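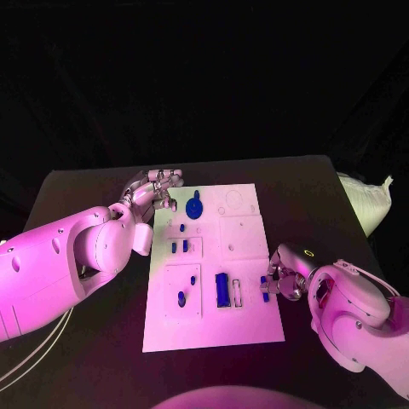 Wukska peg board under the pink light setting, both arms at work.

We've had the Wukska assembly board on loan from Flivik since March. A few people asked what it's like to use, so a short thread.

What it is: a white board with raised plates and cut-outs, plus a set of blue parts that go with them. Pegs, cylinders, a round gear. You give it to a two-armed robot and see how it gets on.

Price is £1277 for the board, one set of parts and the task files. Shipping to Fellbridge was £33 on top. Spare parts are sold separately, and I'd order some with the board, as small pegs roll off tables.

Set-up took us most of a Tuesday morning. The board itself is quick to put down. Nearly all the time went on getting its position into our own software, and the guide is thin on that. It tells you what to measure but not where to measure from. 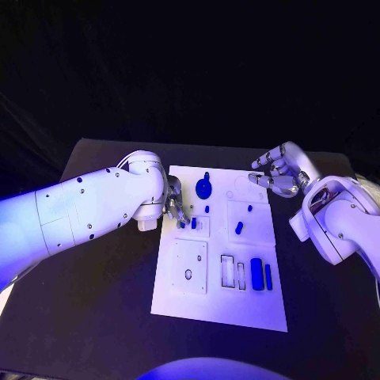

The small pegs are the hard ones. Our fingers are quite wide at the tip, and when two pegs stand close together it's easy to nudge one while going for the other. The instructions say to start with the larger cylinders. We didn't, and we should have.

We've logged over 500 attempts now, across every task in the files. I'm not going to post success rates, because they say more about our controller than about the board. If you want to compare kit, run the same tasks on your own arms.

Lighting: the files suggest repeating each task under different colours. I thought this was padding. It was the most useful part for us, as our part detection was fine in white light and poor in pink. We'd have missed that.
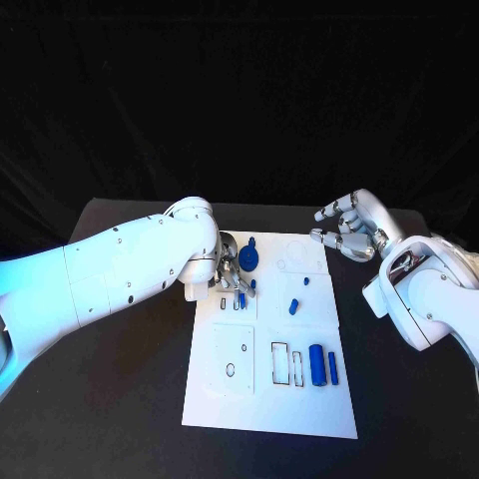

Things I'd change. The outlines are thin and our cameras struggle with them at a low angle. The parts are all one colour, so you can't sort by colour even if you want an easy first test. And the case it comes in has no slots for the pegs, they just go in a bag.

Things I'd keep. The fit is good and the same from part to part. Nothing has worn enough to notice yet. The task files are plain text and easy to edit.

Support: I emailed Flivik twice. First reply took 8 days, the second came the same afternoon.
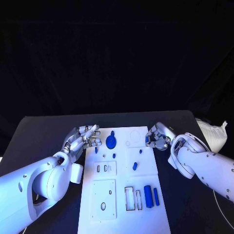
Same board in cooler light, one hand on each side.

Someone asked how it compares with the Ó Néill set. We only had that one for a short while. It's cheaper and has bigger parts, so it's kinder to grippers, but there's less on it for two hands to do.

Would I buy it? For a lab with two arms, yes – with the spare pegs. For a single arm I'd get the cheaper one first. Ours goes back at the end of the month and we've put in an order for our own.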